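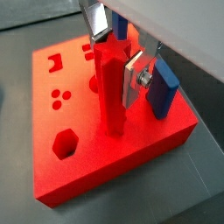
Cleaning the Toys That Can't Go in the Dishwasher

Posted Feb 5, 2022 by Tamsin Okafor

Every family has a bin of toys that has never been washed, and every family has a reason. Ours was that the bin was very large and kept in the basement. Then my sister-in-law announced she was bringing her twins for two weeks, both of them at the stage where a thing isn't real until it has been in the mouth, and down I went with a bucket.

I've since done the same job for the toddler room at Markdale, where there are a great many more toys and a great deal more jam. What follows is what I've settled on.

Before you start

Sort everything into piles on an old sheet. Hard plastic in one, wood in another, cloth in another, foam in the last. Anything that takes batteries gets its own corner and a suspicious look. Anything cracked, splitting or missing a piece small enough to swallow goes in the trash now, while you're feeling ruthless. You will not feel ruthless later.

Hard plastic

The easy pile. Warm water, a squirt of dish soap, an old toothbrush for the seams. Most solid pieces will take the top rack of the dishwasher, but read the bottom of the toy first. I once ran a Kusby tea set through the pots and pans cycle and got back a set of modern sculpture.

Bath toys with a hole in the bottom are a separate matter. If you squeeze one and something gray comes out, don't try to save it. Buy another and plug the hole with a dab of hot glue before it ever sees water.

Wood

Wood should never be soaked. Wring a cloth out hard in soapy water, wipe, wipe again with a clean damp cloth, and dry right away with a towel. Stand blocks on their narrow ends overnight so air gets to them. If they look thirsty afterward, rub in a little food-grade mineral oil and leave it until morning. My neighbor Ansel uses walnut oil on everything, including his cutting boards and I suspect his shoes, but I'd skip it for toys on account of nut allergies.

Foam

Foam puzzles and sorters are wonderful things to step on in the dark, compared with the alternatives. They're also full of corners, and every corner has a cracker in it.

Start dry. Turn the board over, give it a few good slaps on the back and see what falls out. Go around each cutout with a soft dry paintbrush, the cheap half-inch kind. A vacuum with the hose nozzle does it faster if the pieces are somewhere else. (Put the pieces somewhere else. I have been through a vacuum bag looking for a star.)

Then wipe with a barely damp cloth and mild soap. For the insides of the holes, wrap the cloth around the handle of a wooden spoon. Small round holes want a cotton swab and some patience.
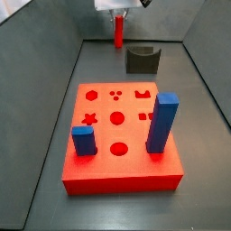 Little holes like the trio at the back of this board are cotton swab territory.

Leave foam to dry on its edge, out of direct sun, for a full day. Keep bleach away from it, and rubbing alcohol too until you've tried a drop on the underside. Crayon will mostly lift with a white vinyl eraser. Ballpoint won't, so you may as well learn to like it.

Cloth and plush

Zip them into a pillowcase, knot the end, and wash on cold with half the detergent you think you need. Low heat or a clothesline. For a bear whose owner can't be parted from him, sprinkle with baking soda at bedtime story, brush off before lights out, and hope.

Mixing something to wipe with

4 cups warm water
1 teaspoon plain dish soap, no scent

That's the whole recipe. I used to add vinegar and lemon and a few drops of lavender, until Soledad pointed out that the toddler room smelled like a salad. Make it fresh each time and pour out what's left.

How often

At home, once a month is plenty, plus after any stomach bug. In a playroom with other people's children in it, do the mouthed toys daily and the rest weekly. I keep a dishpan on a high shelf marked YUCK, and anything that's been chewed goes in it until I get to the sink. Even two-year-olds understand the dishpan. Some of them nominate each other's toys.

Putting it all away

Let everything dry completely before a lid goes on. Mesh laundry bags hung from hooks beat a deep bin, which is only a place for the good toys to hide under the bad ones. Write the name of each puzzle on its bag, and on the back of its pieces too if you have a fine marker and an hour to kill. Loose pieces that belong to nothing go in a coffee can by the door. Mine gets emptied in October, and the missing puzzle comes to light in November.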